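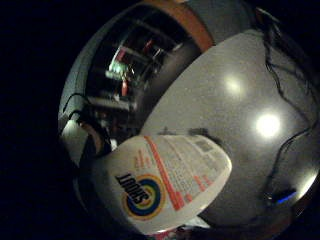
*Wrist view, hand-held gripper, spray bottle task. Shout bottle tilted across the view, logo upside down.*

26 December 2022, P. Holloway

Bottle pick-and-place, hand-held demos. Continuing from the October set, same task definition: grasp bottle, lift, set it upright on the target mark, release, back off. Remote-control demos for the same task are in the Hiltmont folder and are not touched today.

**Before recording**

- Redid the lens calibration. The old file was made before the mount was changed.
- Finger opening checked at both ends of travel, raw values 0 and 255. Zero had drifted by two counts, reset.
- Exposure locked. Auto exposure was pumping whenever a bright surface came into view, and the tracker dropped features each time.
- Gain left where Schumacher set it.

**Tracking**

Mapping pass first, slow, no grasp. Map came out with 3,367 points. Good spread on cables and shelf edges, almost nothing on the smooth pale gray areas. The view above shows the problem well enough: most of the center and right is one pale surface with two round reflections on it. The reflections move with the camera, so any feature that lands on them is worse than no feature. Masked saturated pixels before feature extraction. Threshold is crude, set by eye.

The bottle has to be masked too once it is in the grasp. It moves with the gripper, and the printed label is the best texture in view, so the tracker locks onto it and reports that the hand has stopped. Two of the early runs ended this way with a flat trajectory. Using a fixed polygon for now. It cuts into usable background on the left – acceptable.

**Demos**

Target was 100. All recorded, 91 kept after the tracking check. Of the nine rejected, six lost tracking during the lift, two are the flat ones mentioned above, and one has the release before the bottle is down (my error, opened too early).

Notes on handling:

1. Approach speed matters more than path. Fast approaches blur the label and the policy has little to go on for orientation.
2. Start poses of the bottle should vary in roll as well as position. Roughly upright starts are overrepresented in October. I favored tilted and inverted label positions today.
3. Hold still for a second before closing. Makes the segment boundary easy to find later.
4. Keep the trigger squeeze even. Jerky closing shows up as steps in the width channel.

Small print on the label is unreadable at this resolution. Does not matter for the task, but Inon asked whether we could use text for orientation. No. The colored rings and the long stripe should be enough.

**Data**

Merged with October: 1,289 episodes total after filtering. Copied to the Potex share, checksums match. Training not started.

**Open**

- Polygon mask should follow finger width. Currently sized for fully open.
- Compare yaw error between hand-held and remote-control demos on the same start poses. My guess is the remote set is smoother in position and worse in wrist rotation – no numbers yet.
- Re-run the six lost-tracking episodes with the saturation mask at a lower threshold before throwing them out.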